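# Fillham Ground: pre-season checks, with comments

Walked round on Sunday morning before nets. Ticks are passes, crosses need doing before the first home match. I've put comments in wherever I had something to say, so nearly everywhere!

**Square and outfield**

- [x] Square free of holes, stones and old pegs. *Best I've seen it at this time of year, it's coming on beautifully.*
- [x] Bowlers' footholds filled and level at both ends. *Pavilion end took two goes.*
- [ ] Outfield walked for rabbit scrapes. *Three by the long-leg hedge. Fill, tread, seed.*
- [x] Boundary rope whole, no frayed joins. *All 83 metres of the new length are lovely and soft on the hands.*

**Roller and covers**

- [x] Medve roller: brake holds on the bank. *Tried it facing both ways.*
- [x] Roller key back on its hook.
- [ ] Cover wheels turn freely. *Back left one squeals and drags. Grease first, then look at the bearing.*
- [x] Guy ropes and pegs counted in. *Full set, for once.* 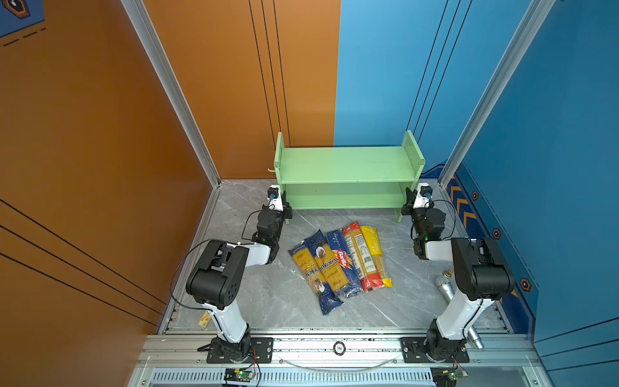 *Page last changed: August, 7.40 pm*

**Nets**

- [x] Netting checked at head height and along the bottom. *Lane two was patched over the winter and it's a super job, you can hardly find the join.*
- [ ] Matting flat, no lifted edges. *Lane one curls where the batter stands. No batting there until it's pinned.*
- [x] Tatura bowling machine: plug, lead and cut-out tested. *It has sent down about 1,000 balls since the last service and still drops them on a length.*
- [x] Helmets sound, grilles tight. *One junior helmet binned for a crack behind the ear.*

**Sight screens and scorebox**

- [x] Screens chained when not in use.
- [ ] Screens painted. *The Firnis white has arrived and I can't wait to get it on. Two coats, dry day.*
- [x] Scorebox steps and handrail firm.
- [x] Number plates all present. *We can show 100 again, the missing nought was under the bench.*

**Pavilion**

- [x] First aid box full and in date.
- [x] Fire exit opens from inside.
- [ ] Stud mat by the changing room door. *Worn through, slippery in spikes. Replace.*

Crosses get looked at again before Sunday's friendly.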